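Storage notes, August: the two-door cabinet

The cabinet I bought secondhand to replace the Norkenora shelving now holds the paper records. It cost less than new shelves and it closes, which keeps dust off the paper. The top has a light wood grain and marks easily, so I wipe it with a damp cloth and dry it along the grain.

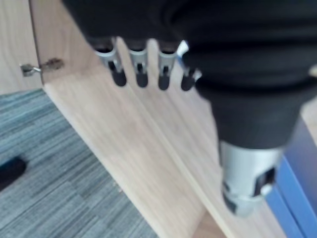

Binders go on the shelf flat. Stored upright, a half-filled binder sags on its rings after 6 months and the lower corners of the pages curl. Flat storage uses more width, but width is what I have.

The hinges are the concealed type. Depth and side screws adjust separately; I set the gap between the doors first, then the depth.
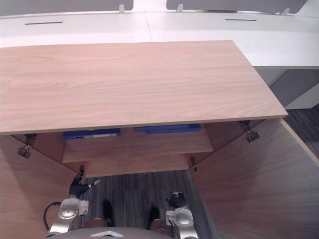
Blue is for house paperwork. Receipts under 500 dollars get scanned and shredded. Lovely Cabrera suggested dating the spine labels, and I will do that on Saturday.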